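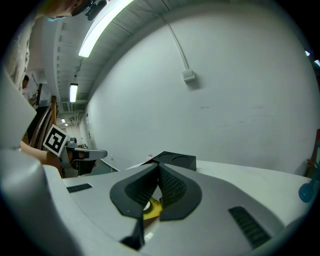

Tag swap (hand-held grippers)

Last updated 10 October 2023

Tag swap is a tracking fault in two-handed recording with hand-held grippers. The tracking software mixes up the printed markers on the left and right grippers, so for a stretch of the recording each hand gets the other hand's path. Some people call it a crossover or a Surkow flip, after the Surkow bench where our group first wrote it up. I've cleaned up enough of these that I have opinions, and a few of them are in this article (sorry, Souad!).

How it happens

Each gripper carries square black-and-white markers, and a camera works out where the gripper is from whichever ones it can read. Every marker is supposed to have its own ID. The swap needs a moment when one gripper's markers drop out - a forearm gets in the way, or glare washes out a face, or the wrist turns so far that the pattern is nearly edge-on. If the other gripper is close by when tracking comes back, a tracker that leans too hard on "nearest last position" can hand the wrong ID to the wrong hand. Then it happily carries on.

Duplicate prints make it much worse. In July we had two cards with the same ID on the same bench, and Houda Abdel Rahman found the second one only after we'd blamed the lens, the lighting and (for most of an afternoon) me.

Small fitting jobs are where I'd expect trouble, things like setting a part on a tray, when both hands want to be in the same few inches of table. Reaching across your own body is bad too. Working with the grippers side by side and a good gap between them is the easy case, and a cube with a marker on each visible face gives the camera more to go on than a single flat card does.
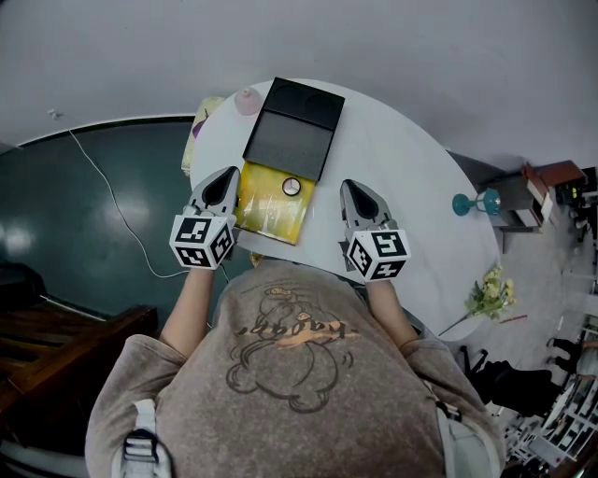
What it looks like in the data

The classic sign is a jump in both paths at the same instant, in opposite directions. The finger opening usually stays with the correct hand, as it comes in on a separate channel, so you get a left gripper that closes on thin air while the right one lifts a part without ever closing. Played back on an arm, that's a real safety matter. The Drernetti arm at Benjelloun was sent a swapped path over a gap of 200 milliseconds and drove one wrist straight at the other. The speed limit tripped and it stopped short, and Ivone Moura, who had her hand near the stop button the whole time, was not impressed.

How common it is

I can only speak for our own set. Rosaire Melnyk went through over 3,000 recordings and flagged 37 with at least one swap. Two of those had swapped and then swapped back, and our automatic check missed both. I still don't love that check.

Fixes

Drarnarex, the tracker we use, has a setting called "hold on loss" that leaves a gap when markers vanish and skips the guessing. Turn it on. You'll get more holes in your data and you'll grumble, but a hole is easy to spot and a swap isn't.

Give the left and right grippers ID ranges that are far apart, and read every card once before a session. Matte paper helps with glare. So does moving a lamp, which is free.

Before any playback, compare the two paths for matching jumps and run the first pass slowly with the arms spaced wide. Sanaa Abou Zeid wrote the script we use for the comparison. It's short and a bit fussy about file names.

Repairing a swapped recording by hand is possible if the jump is clean on both ends. Souad Helmy thinks it's always worth trying. I throw mine out and record again.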